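Landlords and first-time investors wanted for our buy-to-let diary project

Do you own a flat or house that you let out? Or are you saving hard for your first one? We would love to hear from you!

Wumham is a small property finance magazine, read mostly by people with one or two rental homes and a mortgage on each. Our last reader survey brought in 3,957 replies, far more than we had dared hope for, and one request kept coming up in the comments box. Readers want to see real numbers from ordinary landlords: what the rent brings in, what the boiler costs, what happens to the sums when a fixed rate ends. So we are putting together a year of money diaries and looking for people to keep them.

What you would be doing

Once a month you fill in a short form with your rent received, mortgage payment, insurance, repairs, letting agent fees and anything else that went in or out. Then you write a few paragraphs in your own words. Did you remortgage? Did you look at a second place and walk away? Were you stuck without a tenant for six weeks? All of it is interesting to us, dull months included.

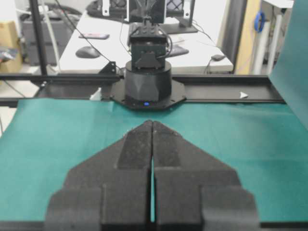 You don't need to be a good writer. Our editors will tidy the spelling and send everything back to you before it goes in, and you can take out any line you're not happy with. Diaries run under a made-up first name and we give the region only, never the street or town.

Who can apply

You must be 18 or over and live in the UK. You should either own at least one property that is let at the moment, or be planning to buy one within the year with a deposit already partly saved. We are especially keen to find people who borrowed against their own home to buy, anyone letting a place they inherited, and joint owners (siblings, friends, couples who keep separate accounts). If you work for a lender, a broker or an estate agent, we're afraid we can't take you this time.

What you get

We pay £500 when your first six entries are in and a further £1,000 at the end of the year. You also get 2 one-hour calls with an independent mortgage adviser from Oberholzer, who will go through your figures with you and answer whatever you like. The calls are private and nothing from them is printed. You are under no pressure to take out a product afterwards.
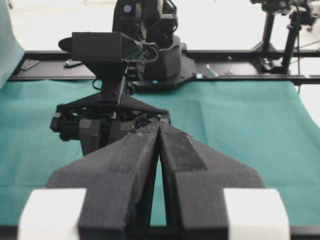

Black fingers almost touching, with green cloth in the gap.

How to apply

Email the diary desk at Wumham with "Dollen" in the subject line (it's our working title for the series). Tell us in a page or less what you own or hope to buy, how it is or will be paid for, and what is on your mind about it right now. Please don't send bank statements or mortgage papers at this stage.

Applications close at 5pm on the last Friday in January. We read every single one and will reply either way. We can't wait to start!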